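Week nine with the two arms

Tuesday, December 10, 2019

We are coming up on the end of the semester and I have not posted since the week the second arm arrived, so I will try to catch up in one go.

For anyone who found this page through the Trilcombe club list: I am one of the students in the after-hours robotics group. We meet in the small room past the machine shop. Ritu Kaushik runs it, and Colin Sugden comes in when his teaching load lets him. The rest of us are second and third years. Our project this fall is clothing. We want a pair of arms to take a garment on a table and fold it, and we want to show that at the Hebden student day in April.

The first weeks went to T-shirts. A shirt is thin, it lies flat and it slides easily on a smooth table. By the end of October we could fold one with a person driving both arms. It took a long time and the sleeves were usually wrong, but it counted. Then Jade Hartley said the student day last year had three teams folding shirts and a team folding towels, and we should do something else. She brought in jeans the following meeting.

Jeans are a different job. The cloth is heavy and stiff at the seams, and the waistband is several layers thick. With a shirt you can pinch almost anywhere and pull. With denim, if the fingers come in too high they slide over the top, and if they come in too low they press into the table and the motor on that joint starts to heat up. We had one shutdown in the first hour. Colin made us write down the joint temperature before and after every attempt from then on, and that is still the rule.

We also argued about the belt. Rutilio Salinas wanted it left in, on the grounds that people leave their belts in. I wanted it out until we could do the plain case. We voted and I lost, 4 to 2. So now the task has an extra step: one arm steadies the waistband, the other takes hold of the belt, and only then do we deal with the rest of it.

This is how the driving works. One person sits with a controller for each hand and moves, and the arms follow. Another person watches the table and calls out when a finger is about to catch. We take turns in 16 minute blocks. We started with longer ones, but by the end of a long block everybody's wrists hurt and the recordings got sloppy. Every attempt is saved with a name, a start position and a note on how it went. Rutilio wrote the script that saves them and named it Kirkis. I have asked twice what the name means. 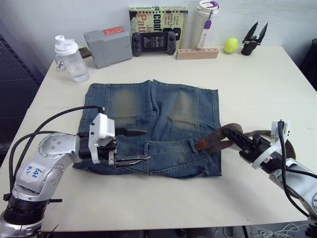 Left gripper at the waistband, right gripper on the belt.

The belt has been the most interesting part for me. It is woven, so the fingers get a better grip on it than I expected. The trouble is that it moves on its own terms. You pull one way and the far part of it swings somewhere else. When I drive, I tend to pull too early, before the other hand is set, and then the jeans come along with the belt and we have to start over. Jade is much better at this. She moves the right hand a short distance, stops, looks, and moves again. Her recordings are slow and they are the cleanest ones we have.

Last Thursday we set ourselves a target of 24 saved attempts and reached it shortly before the building closed. Not all of them are good. I went through them over the weekend and marked the ones where the belt was dropped or where somebody had to reach in and fix the cloth. Ritu wants those kept in a separate folder. Her view is that we will need them later to work out what goes wrong, and that if we throw them out now we will only have to make them again.

A few things we changed along the way, in case another club is trying this:

We slowed down the wrist. At full speed the gripper would twist faster than the driver could see, and the cloth would bunch.

We tie the cables along the arms before each session. One of them caught under the elbow in week six and pulled its connector loose. Diane Robichaud soldered a new one and was very patient about it.

We stopped straightening the jeans perfectly between attempts. At first we lined them up the same way every time. Colin pointed out that no one is going to line them up for us on the student day.

What we do not have yet is anything that runs without a driver. Rutilio started training a first version on the shirt recordings, on the old desktop we call Evon. It reaches for the shirt and closes the fingers in about the right place, and after that it mostly waves. He thinks the problem is that our early recordings are all different from each other because five people were learning at once. I think he is probably right, which means redoing some of the shirts in January.

Exams start next week, so there is one more session before the break. The plan is to do the belt step only, over and over, with Jade driving and me calling. If there is time at the end we will try starting with the jeans unfolded, which we have done by hand but not yet with the arms.

I still owe the club a parts list for the spare fingers. I will put it up here when Diane sends me the screw sizes.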